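The data room at Drelwood sits at the back of the building, past the loading door, and it starts work at seven. The woman who runs it has been there since the project, called Suma, had a single station. She agreed to talk on a Saturday, when fewer people were in.

Her job is to collect examples. An operator moves a pair of robot arms through a small household chore, the system records what the arms and cameras report, and the recording goes into a set used to train a model. One recording is called an episode. The target for the first chore, putting a cloth in a bin, is 2,000 episodes.

"People hear 2,000 and think it's a lot," she said. "You can do a short task many times in a shift. The slow part is setting the table back up and checking what you got."

Operators reset the cloth by hand after every episode. Early on they tended to lay it down the same way each time, and the first model, Madov, learned to reach for that one spot.

"It was good at our habits," she said. "Move the cloth over a little and it grabbed air. We threw out 193 episodes that were too much alike and wrote a new reset sheet."

The new sheet tells the operator where to drop the cloth and which arm goes first. It also says to crumple the cloth before letting go. She said new hires like to fold it.

Asked what makes a bad episode, she said hesitation is the most common trouble. An operator stops to think with the gripper in the air, and the model picks up the pause. Dropped cloths are kept if the operator recovers, and they get their own label.
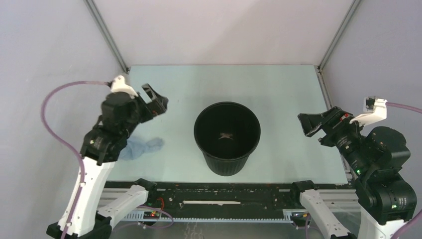
Light colors have been harder than she expected. "A blue cloth on a blue-green table is tough for the cameras," she said. "We talked about switching to red. But people own blue cloths, so we kept some of those in."

Each operator works 2 hours at a station and then moves to review, where they watch episodes recorded by someone else. She does not let anyone review their own.

The next set, Inthanon, will use the same arms with more kinds of cloth and bins of different heights. She hopes to begin in November if the review backlog is cleared by then. On the day we spoke, two people were working through it at the desks by the door, and she went over to join them when we finished.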